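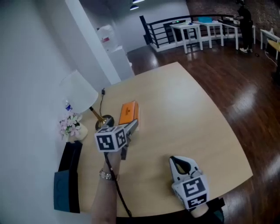

Figure 3. Demonstration with two hand-held grippers, seen from the head camera. The left gripper is near the orange box; the marker cubes give the gripper pose.

3.2 Collection of the demonstrations

In the first phase of the Felero project we used remote control only. The operator moved a pair of leader arms and the robot followed on the other side of the room. This gave data that match the robot exactly, but the work was slow and the operators became tired. In particular, they could not feel when an object touched the table, and so they stopped above it and corrected the height several times. These small corrections stayed in the data, and the trained policy repeated them.

For the second phase we changed to demonstration by hand. The operator holds one gripper in each hand and does the task directly at the table, as shown in Figure 3. Each gripper carries a cube with square fiducial markers on its faces. The head camera sees the cube in most positions of the hand, and from the marker corners we compute the pose of the gripper in the camera coordinates. A cube was preferred over a single flat marker, as with a flat marker the pose is lost when the operator turns the wrist outward. The width of the opening is recorded separately and is joined to the pose by time stamp.

All demonstrations of the second phase were made in the Nalthorpe room. We did not clear the table for the recording. A lamp, a bottle and a vase with flowers stand at the left side in Figure 3, and the background has other tables and a person at work. We wanted the policy to see such things during training, and in the first phase, where the background was a gray curtain, we had observed that the success rate dropped strongly when the curtain was removed. The instruction to the operators was only to keep the object of the task inside the reach of both hands.

The object set has 6 small boxes of different color and size. A demonstration begins with both grippers open near the front edge of the table and ends when both are back at this place. Between these two moments the operator must pick up the box with one gripper, pass it to the other, and put it down on the opposite side. Which hand begins was decided by the operator. If the box fell, the operator continued from where it was lying, and the demonstration was kept with a label "recovered". We did not ask for a certain speed, but demonstrations longer than 60 seconds were removed.

In total over 4000 demonstrations were recorded. From these, 329 were rejected in the automatic check. The most frequent cause was that one of the cubes was hidden behind the other hand for too long, mainly during the passing of the box. Short gaps were filled by interpolation between the last and the next visible pose. Long gaps we did not try to repair. The second cause was blur of the markers in fast motion of the wrist, and this happened more often with the newer operators.

3.3 Difference to remote control

The two kinds of data are not equal, and some care is needed when they are mixed. A human wrist can reach poses that the Renel arm cannot reach, especially close to the body. For this reason each recorded path was tested with the inverse kinematics of the arm before training, and the parts outside the joint limits were cut. The second difference is the view. The head of a person moves all the time, while the camera of the robot is fixed on its mast. We express all gripper poses relative to the pose at the start of the demonstration, with the motion of the head removed by visual odometry. A small drift remains, and it is larger in the demonstrations where the operator looked away from the table.

The hands and sleeves of the operator are also visible in the images, but the robot will never see them. Ogilvie, our earlier pipeline, painted them over with a learned model. In the present work we left the images as they are and used a random mask in the lower part of the image. This was simpler and gave no measurable loss on the passing task. For other tasks, where the hand covers more of the object, we cannot say if the same holds.

The operators were trained by Samira Abou Jaoude, and the rejected demonstrations were reviewed a second time by Bram Van Acker. His review did not change the number of accepted demonstrations, but it led to the stricter rule for gaps described in Section 3.4.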